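Whose Vote Was It Anyway? What the Miah County Nomination Fight Taught Me
Speaker notes, evening session, Stameo Hall
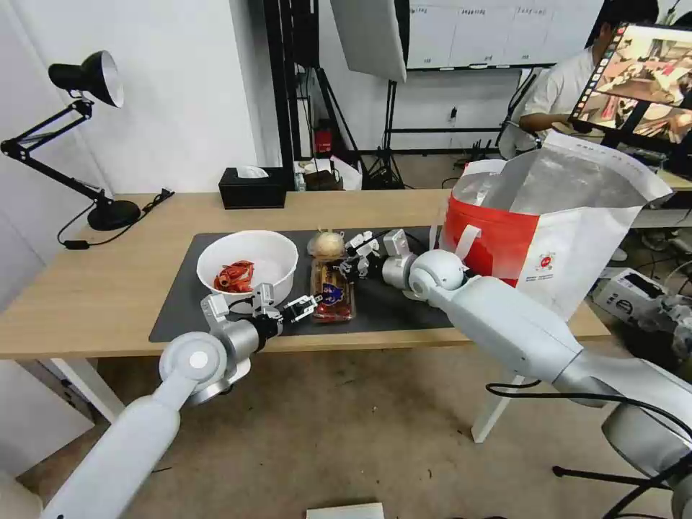
One reply to the sign-up email wanted to know why we'd spend a whole evening on a nomination that only a few people in Wondar remember, and whether the judge hadn't already settled it. Read that out first. It's a fair question and I'd guess half the room is thinking it. Then say: the judge settled one piece of it. The piece the judge left alone is the one that can come back and bite us, and I'd like us to talk about it while there's no race going on and everyone is still speaking to each other.

Quick hello, thank the hall for letting us have the room, point out the restrooms (left of the stage, the door sticks, push hard). Phones on silent. Questions at the end please, but if I use a word you don't know, shout.

PART ONE: WHAT HAPPENED

Keep this short! Most people know the outline and they'll want to tell me their version.

The county party held a meeting in Wondar in March to pick a nominee for the open council seat. Members in good standing could vote. There were 139 names on the roster that night. When the votes were read out, the margin was 2.

Pause there. Let it sink in. I still get a little jolt when I say it.

So the losing side went home and got out the bylaws, as you would. And they found the line that says a member has to be signed up "before the call of the meeting" to vote. Sounds simple. But what's the call? Is it the day the party decides to hold a meeting? The day the notice is emailed? The day it goes up on the website? Those were three different days, and new people had joined in between them.

Ask for a show of hands: who thinks it's the day of the decision? The email? The website? (When I tried this at my kitchen table we got an argument that lasted through dessert, so keep it moving.)

The losing side said it had to be the day of the decision. The winning side said it was the email, because how can you follow a deadline that hasn't been announced? I have gone back and forth on this more times than I want to admit. I'm not going to tell you who I voted for, and if you work it out from my face, keep it to yourself.

PART TWO: THE COURT BIT

Slow down here. This is where people get lost, me included, the first time through.

The losing side asked the county court to do two separate things. First, throw out the nomination. Second, stop the party from sending in the winner's name while the case was going on. People mix these up all the time. The paper mixed them up too.

The judge said yes to the second one pretty fast. All that meant was "hold everything until I've heard this properly." It didn't mean the losing side had won. You wouldn't have known that from the cheering in the parking lot, and some of the things that got posted that night were pretty hard to take back.

Then there was a long quiet stretch. Everybody hates this part. The arguments have been made, the judge is thinking, and you're supposed to just carry on. Do you print yard signs? With which name? Our monthly meetings through that stretch were miserable. People sat on opposite sides of the aisle like it was a wedding.

When the ruling came, it was shorter than I expected. The judge read the bylaws, said "call" could fairly mean the emailed notice, and said that when a private group's rule can be read more than one reasonable way, the court will mostly leave the group to its own reading as long as everyone is treated the same. So the nomination stood.

Stop and check for blank looks. If I see any, use the softball comparison: if the league's rule book is fuzzy about when sign-ups close, a court isn't going to rewrite the rule book. It'll ask whether the league used the same closing time for every team.

I am not a lawyer. Say that out loud. I read the ruling with a pencil and asked a lot of dumb questions, and if there's a lawyer in the room tonight I'd be thrilled to be corrected.

PART THREE: WHAT THE COURT LEFT ALONE

OK, this is really why I wanted to give this talk.

The judge didn't say what "call" means. The judge said our reading was good enough this time. The words in the bylaws are exactly the same today as they were in March. If we have another close one, some other judge on some other set of facts could see it differently, and we'd be right back in that parking lot.

And then there's the roster. We keep ours in Hasisix, and I have nothing against it, it's fine for mailing labels and reminders. But it shows the day a person's record was last changed, in the same spot where you'd expect to see the day they joined. So if somebody moved to a new apartment in February and we fixed their address, they looked like a February member! That came up in court and it was embarrassing. Longtime members, people who have been knocking on doors since before I could drive, had to dig out old dues receipts to show they belonged.

(Don't name anyone here. People will know. Leave it.)

The paper sign-in sheet wasn't much better. Some people signed, some printed, one couple signed on the same line. Both sides used the same sheet to argue opposite things.

PART FOUR: WHAT I'D LIKE US TO DO

I have 3 suggestions. They're mine, the party hasn't signed off on any of them, and I'd love for somebody to come up with better ones.

1. Change the wording. Take out "before the call of the meeting" and put in a plain cutoff: a member has to be on the roster by midnight on the day the emailed notice goes out. Anybody can read that and know where they stand. I've got a draft sentence on the handout. It's ugly but it's clear.

2. Freeze the list. At the cutoff, print the roster, have one person from each campaign sign the bottom of every page, and lock it in the office. After that it doesn't matter what the software says.

3. Let people check themselves. Send every member a note with the date they joined, as we have it, and give them time to write back if it's wrong. Do it in a boring month. November after the election would be perfect, everyone's tired and nobody's running for anything.

To get a bylaw change onto the agenda we need 100 member signatures. I know that sounds like a lot for a county our size. The petition is on the table by the coat rack, and there are pens (please leave the pens).

PUSHBACK I'M EXPECTING

"This locks out new people." I take this one seriously. A lot of the folks who joined last winter were new to politics altogether, and they were excited, and then they spent the spring hearing that their votes shouldn't count. I don't want to do that to anyone again. A clear date posted in big letters is kinder to a newcomer than a fuzzy one argued over afterward. If people want the cutoff later, closer to the meeting itself, I'm open to that, I just want it to be a date.

"Why not let the state party decide?" They can hear an appeal, but their rules send them back to our bylaws, so they'd be squinting at the same sentence.

"You're only bringing this up because your side lost." or "because your side won." I've had both. Smile, drink some water, go to the next hand.

"What did all this cost?" I don't have the full number and I won't guess. Ask at the next business meeting, where the bills get read out.

IF THERE'S TIME

Tell the story about the two sets of yard signs. If we're running late, skip it, it takes forever and I always laugh before the end.

CLOSING

Remind them that the handout has the old wording and the draft wording side by side. Petition by the coat rack. Next business meeting is at 7 p.m. in the Wondar library, downstairs room, use the side entrance since the front gets locked at 6.

Take questions. Chairs need to be stacked before we leave.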